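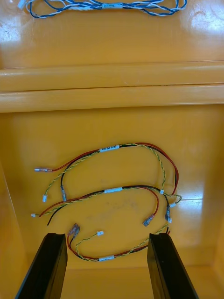
Feltia Cell Guide > Faults and Recovery > Harness Pick Faults

April — Hamidreza Esfahani

6.4 Pick fault: overlapping harnesses

The arm stops with the fingers open over the tray and the panel shows fault 160. The usual cause is conductors of one harness crossing the loop of the next.

CAUTION: Do not clear the fault from the panel while a wire is behind a finger. Closing the jaw can pull a terminal off its conductor.

1. Press HOLD. Wait for the drive lamp to go out.
2. Check both fingers for wires on the outer faces.
3. Jog the wrist straight up 200 mm at the lowest speed. Stop if any wire lifts with it.
4. Separate the harnesses by hand. Hold them by the bundle — never by the connector or spade terminal.
5. Wipe the tray floor. Glare and smudges reduce label detection.
6. Reset and run one pick in step mode.

NOTE: After 3 faults in one shift, stop the cell and report it to Najafi service.

6.5 Arm cable clearance

A slack arm cable can drag parts out of a tray. Check its path before restarting.

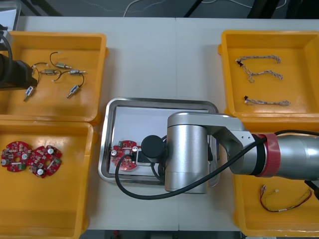 Figure 6-3. Trays around the steel work tray, with the arm cable looped across the table.

1. With the drives off, lift the cable clear of all trays.
2. Clip it to the arm and leave enough slack for full wrist travel.
3. Inspect the jacket every 2000 cycles. Replace if cut.

Related sections
Finger alignment
Tray seating
Pandix panel fault codes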